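# The Fruit Table, Watside

Every April I promise to photograph something grander than fruit, and every year the plaid cloth comes out and wins. It has more colors than the produce does, which seems unfair to the produce. Click on any picture for the large version, if your connection is more patient than mine.

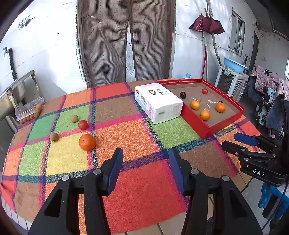
Sorting fruit is a matter of opinion, and opinions at Watside run strong. One school says everything goes in the tray by kind. The other says a tray is wherever things stop rolling. I side with the second, mostly out of laziness. The mandarins in the red tray have a couple of clear plastic spoons for company, and the tissues are leaning in on the corner as if they'd been invited.

Plums are my weakness – I buy them for the color and then complain about the pits. 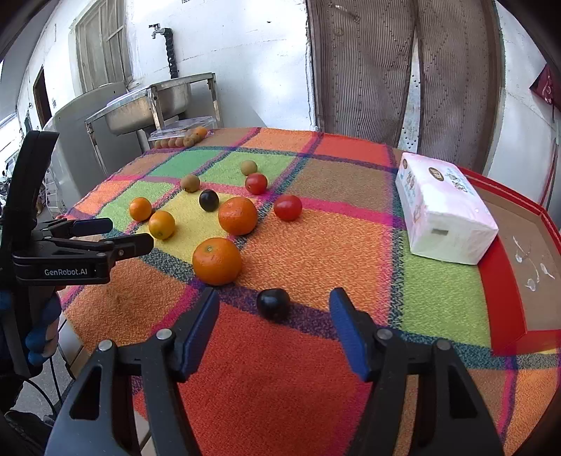
The trouble with a plum is that it's either a rock or a puddle, and you get one afternoon in between. Kiwis are worse. I've had a kiwi stay hard for 10 days and go to mush over lunch.

Potatoes, on the other hand, wait for you. I have never been rushed by a potato.
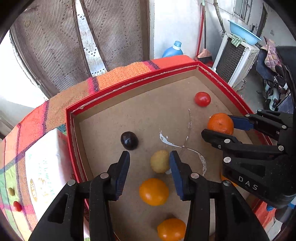 They also don't care what company they keep, a quality I'd like to see in more vegetables. The market page from Lusirville goes up next, as soon as I can pick from 41 pictures of squash.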